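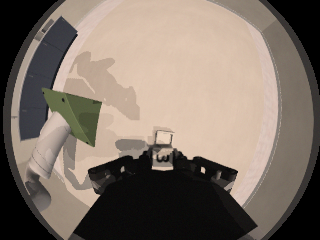

Section 4: Your first pick-and-place chore

Okay, so you've got the Curkeck simulator installed and the arm moves when you tell it to. Now let's give it some work! I always start people on number cubes. Tidying small things off a table is the chore everybody wants a home robot for, and cubes are the kindest version of it I know.

1. Open the Clatdale tabletop and load the cube task.

2. Switch to the gripper view. It's a very round, bendy picture and the table edges will look curved. Leave the lens settings alone (I fiddled with mine for a whole afternoon in June and only made it worse).

3. Bring the open fingers down until one cube sits between them. Go slowly for the last stretch. 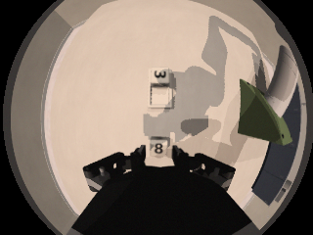
Fig. 4-2. The 8 cube between the fingers, with the 3 cube farther up the table.

4. Close the fingers, then lift a little and pause. If the cube slides, put it down and try again from step 3.

5. Carry it to the spot you picked and open up. Wait for the cube to settle before you back away.

6. Save the run and reset the table.

Note: The arm throws big gray shadows on the tabletop, and the Ueda vision module sometimes takes one for an object. If it starts reaching for nothing, turn shadows off, get the grasp working, then turn them back on.

Caution: Don't load a run from here onto a real arm until you've done the speed limits in Section 7. A simulated table forgives you. Your kitchen table won't!

So can it do chores yet? Kind of. My last batch on the Premesside profile was 491 tries, and 217 of them ended with the cube where I wanted it. I wouldn't hand that robot a wine glass, and a sock is a whole other headache (cloth is in Section 9, bring coffee). But I'd let it put away wooden blocks on a slow day, with me standing there.

7. Once you're happy with one cube, set the task count to 2 and run it again from step 3.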